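Keeping T-shirts in shape through the summer

I've been meaning to write this one up for ages, because the question comes round every August when we're all living in T-shirts and the washing pile never seems to go down. My own habits came mostly from my aunt in Plurham, who could get nine years out of a cheap cotton top and was (quite rightly) proud of it.

Start with the wash. Turn everything inside out, do up any buttons, and go cooler than you think you need to. Thirty degrees is plenty for a shirt that's only been to the shops and back! Go easy on the powder too – too much leaves cotton feeling stiff, and then people reach for softener, which I've never got on with.

Collar stains want a dab of washing-up liquid and a good half hour before they go in. For grass, I use white vinegar and a bit of patience.

When the shirt comes off the line, lay it out on a big table and smooth it from the middle outwards with the flat of your hand. Coax the neckline back into a nice round curve while you're at it, and don't tug at the ribbing.

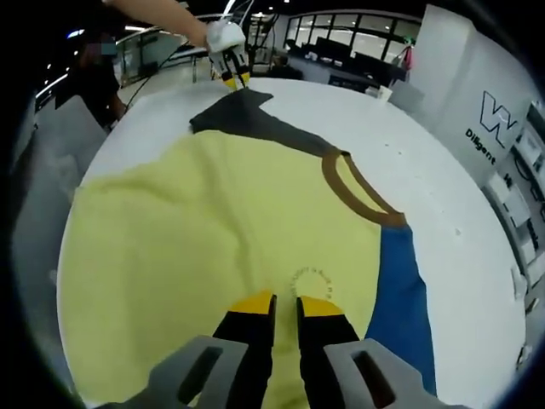

Pale yellow T-shirt with a brown ribbed collar, laid out on a white table.

Fold the sleeves in, then the sides, then bring the hem up to the neck. I stand mine upright in the drawer like books, and the heavier ones go at the back. Jumpers are another matter altogether and I'll come to those when the weather turns.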